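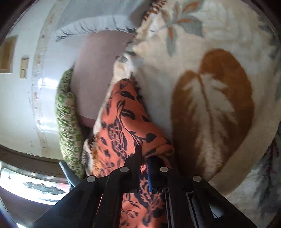

Projektbericht: Waschhinweise und Farbechtheit bei bedruckten Baumwollstoffen
Seminar Textilprüfung, Projektgruppe 4
Verfasser: Chi-keung Su
Abgabe: 2023-12-25

1. Ausgangsfrage

Der Stoffhändler Bameo wirbt auf seinen Etiketten mit dem Satz »farbecht bis 60 Grad«. Was das heißen soll, steht dort nicht. Eine Norm wird nicht genannt, eine Anzahl von Wäschen auch nicht, und auf meine schriftliche Nachfrage kam ein Prospekt zurück, in dem derselbe Satz in größerer Schrift stand. Ich wollte deshalb wissen, ob sich die Angabe mit den Mitteln unseres Hochschullabors überhaupt prüfen lässt. Die ursprüngliche Aufgabenstellung lautete, die Farbechtheit »nachzuweisen«. Das habe ich nach Rücksprache geändert, weil man mit so einer Formulierung schon vor dem ersten Versuch weiß, was herauskommen soll.

2. Material

Geprüft wurden 43 Proben aus drei Druckserien, die im Handel unter den Namen Eltbridge, Mestwood und Lu laufen. Alle drei sind laut Etikett reine Baumwolle im Reaktivdruck. Ob das stimmt, konnte ich nur für die Faser prüfen (Brennprobe und Mikroskop), für das Druckverfahren musste ich mich auf den Anbieter verlassen. Das ist unbefriedigend. Ein Pigmentdruck verhält sich beim Reiben ganz anders als ein Reaktivdruck, und bei der Serie Mestwood hatte ich schon beim Zuschneiden den Verdacht, dass die dunklen Partien nur auf der Oberfläche liegen. Die Rückseite war dort auffallend hell.

Die Proben stammen jeweils von einem einzigen Ballen pro Serie. Schwankungen zwischen verschiedenen Chargen sind damit nicht erfasst.

3. Durchführung

Jede Probe wurde mit einem weißen Begleitgewebe vernäht und bei 60 Grad gewaschen, danach liegend getrocknet und mit dem Graumaßstab beurteilt. Vorgesehen waren zwanzig Wäschen. Nach der zwölften fiel die Maschine aus, und die Ersatzmaschine schleuderte merklich stärker. Ich habe die Werte danach getrennt notiert, halte sie aber nur eingeschränkt für vergleichbar.

Zusätzlich wurde trocken und nass gerieben. Die Beurteilung haben zwei Personen unabhängig voneinander vorgenommen. In der Literatur klingt das immer sauberer, als es in einem Kellerraum mit Leuchtstoffröhren ist -- bei den mittleren Stufen lagen wir oft eine halbe Note auseinander.

4. Ergebnisse

Lu blieb über alle Wäschen stabil, das Begleitgewebe färbte sich kaum an. Eltbridge verlor in den ersten drei Wäschen sichtbar an Tiefe und veränderte sich danach fast nicht mehr. Das spricht für überschüssigen Farbstoff, der nach dem Druck nicht gründlich ausgewaschen wurde. Mestwood war beim nassen Reiben am schlechtesten, und zwar so deutlich, dass auch unsere uneinheitliche Benotung daran nichts ändert.

Der Anbieter schreibt im Prospekt außerdem von einer Scheuerfestigkeit von 2,000 Touren. Einen solchen Wert kann man hinschreiben, solange man Gerät, Belastung und Abbruchkriterium verschweigt. Ich habe ihn nicht nachgeprüft und verwende ihn im Folgenden auch nicht.

5. Diskussion

Ist die Aussage »farbecht bis 60 Grad« nun falsch? Für Lu würde ich sie stehen lassen. Für Mestwood nicht, es sei denn, man meint mit »farbecht« lediglich, dass nach der Wäsche noch Farbe vorhanden ist. Eltbridge liegt dazwischen: Wer den Stoff vor dem Nähen mehrmals wäscht, wird vermutlich zufrieden sein. Wer ihn gleich mit heller Wäsche in die Trommel gibt, eher nicht.

Skeptisch bin ich auch gegenüber den eigenen Zahlen. Ein Ballen pro Serie, ein Maschinenwechsel mitten im Versuch und zwei Prüfende ohne Schulung ergeben keine belastbare Rangfolge. Der Abstand zwischen Lu und Mestwood ist groß genug, um ihn ernst zu nehmen, der zwischen Lu und Eltbridge am Ende der Versuchsreihe womöglich nicht.

6. Offene Punkte

Die Lichtechtheit fehlt vollständig, das Gerät war seit Mai belegt. Für eine Fortsetzung müssten mindestens drei Ballen je Serie beschafft und das Druckverfahren chemisch bestimmt werden. Die Restproben liegen beschriftet im Schrank neben der Waage, die Rohdaten im Anhang B.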